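Machines Still Slow at Tidying Up, Mesholm Trial Finds

6/2/23

Picking toys and odds and ends out of a bin remains hard work for a machine, according to results released by Gistora, a small automation company based in Mesholm.

The company spent the spring testing whether a robot arm could take over two jobs that most people do without thinking. One was clearing a mixed bin of small items, the kind of chore that comes up in a playroom or at a store's returns counter. The other was folding hand towels and stacking them on a shelf.

Over the full trial the arm made 3497 attempts to lift an item out of a bin. It failed on 699 of them. Most of the failures came with items lying close to a wall or pressed into a corner, where the tool had little space to get in beside them. Soft and rounded items were dropped more often than boxes.

Towels went worse. The arm was given 200 to fold, and Gistora said fewer than half were neat enough to put out for customers. A store worker given the same 200 finished before lunch and then went back to her regular duties.

Cruickshank, a housewares chain that let the company use part of its stockroom for the towel test, said it has no plans to buy the system in its present form. The chain said it would look again once the arm could work through a full shift without a person standing by to restart it.

Speed was the other complaint. The arm paused before each lift to choose where to take hold, and it paused again whenever an item moved. Store staff said the waiting bothered them more than the mistakes did, as a dropped item could be picked up and put back.

A second company, Kilis, is running a similar test on kitchen jobs, including loading a dishwasher and wiping down counters. It has not released any numbers.

Gistora said the bin work is closer to being useful than the folding, and that it would put most of its time there over the summer. 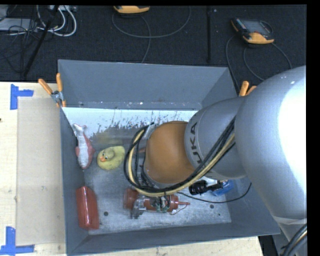
Can a machine do the household chores yet?

It can do parts of some of them, slowly and with a person nearby. Sorting and lifting small items is the most promising job so far. Folding cloth and working in a cluttered room are still beyond what Gistora would offer for sale.

The company plans another round of bin tests in August, using a wider mix of items. It said it would publish those results as well. Pricing for a home version has not been set.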